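Writing for Children's Animation
Handout 3: The Younger Sibling as a Supporting Character

Welcome back, everyone! Last time we spent most of the session on the lead, and I promised we would get to the people standing next to the lead, so this week we are going to look at little brothers and little sisters. I love these characters (I was one, in real life), and I think they are harder to write than they look.

Our main text is the fantasy cartoon Mansilla. If you haven't watched the first 2 episodes yet, please do so before you go much further, as I'm going to spoil them both. The hero is Devier, a girl who lives in a lighthouse with her parents and her younger brother, Mokell. There is also Kindus, the small round cloud creature who follows them home in the opening episode and eats the curtains.

What Mokell does in the story

Watch the breakfast scene in episode 1 with the sound off. Mokell is under the table, then on it, then gone, and Devier has hardly moved. The writers are telling us a great deal about both children before either has said anything useful. He acts first and she thinks first, and most of the plots in the season start from that difference.

He also gets to ask the questions the audience has. When the old map is unrolled, Devier already knows how to read it, so it has to be Mokell who wants to know what the red line means. Keep an eye out for this in other shows, it's everywhere once you start looking.

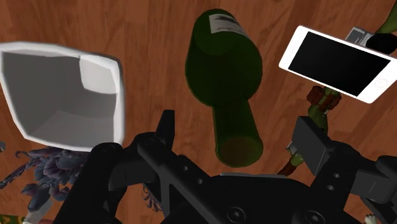 Stubbornness and how to use it

A stubborn child can get tiring very quickly on screen. Mansilla gets around this by letting Mokell be right now and then. In episode 2 he refuses to leave Kindus behind at the harbor, everybody scolds him for it, and the refusal is what saves the boat. Devier's apology is only one line long, and I think it is one of the nicest lines in the script.

Notice too that he is never stubborn about the same thing twice. First it's the cloud, then it's the coat he won't wear, then it's bedtime. If you are writing a character like this, make yourself a little list of what he digs his heels in about, and cross things off as you use them.

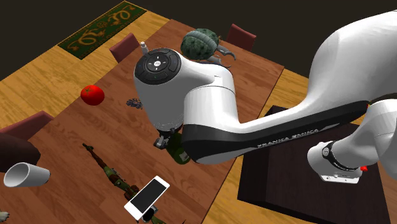

Does a younger sibling always have to be the funny one?
Plenty of shows do it that way, but Mokell's quietest scene, alone on the lighthouse stairs with Kindus asleep in his hood, has no jokes in it at all and is the one my students tend to bring up first.

For next time

Please write a scene of no more than 200 words between Devier and Mokell in which they want the same thing and go about it differently. Kindus may be in the room but shouldn't solve the problem! Bring a printed copy, and we'll read a few of them aloud before we move on to villains in January.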